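Clinch fighting (Yu style)

Clinch fighting is the part of stand-up fighting where two people are holding on to each other. It sits between the punching and kicking range and the ground, and in my opinion it's the most fun you can have in a gym (my ribs may disagree). I've trained it for years, mostly in the branch people call the Yu style, so that's the one I'll talk about the most.

Origins

The Yu style grew out of a small club in Porano, where Jianguo Ding started teaching a mix of judo grips and Muay Thai neck work. His first class had 26 students, and I've met a few of them – they still complain about the neck drills! A second club opened in Okska later on, and it leans more toward trips and sweeps. If you visit both you'll notice the difference in one round. Porano people want your head, Okska people want your feet.

Main positions

The collar tie is where everyone starts. One hand goes behind the neck, elbow tucked in tight against the chest, and you pull down while the other guy tries to stand tall. Two hands gives you the double collar tie, or plum, and from there the knees come fast.

Underhooks are my favorite. You slide an arm under your opponent's armpit and lift a little, and suddenly they're up on their toes and hating it. The over-under is the fifty-fifty version, with one underhook and one overhook each, and plenty of sparring rounds get stuck there while both people breathe hard and pretend to be setting something up.

Then there's the body lock, hands joined behind the back. Yu style fighters keep the hands low, near the hips, and step outside the foot before they turn. I learned it the other way around at first and spent a whole April getting thrown.

Rules and competition

The best-known event is the Clavgate Open, which uses one long round of 320 seconds. Knees to the body are allowed, elbows aren't, and the referee breaks you up if you stall. A clean throw scores higher than a trip, which the Okska crowd will argue about all night if you let them. The next one is on Sat 21 August, and I'll be there, probably yelling.

Equipment

You don't need much: a mouthguard, shin guards, knee pads for sparring and a shirt you don't mind having stretched. Gloves should be the small open-finger kind so you can grip.

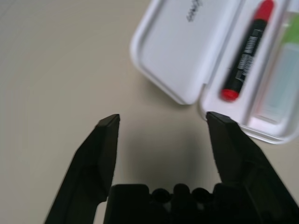
Training

Most clubs begin with pummeling, where you swap underhooks back and forth without any force. Keep your forehead in the other person's cheek or shoulder and keep your hips close. After that come pulls, off-balancing and finally live rounds from the collar tie. Go easy on your neck the first month, please!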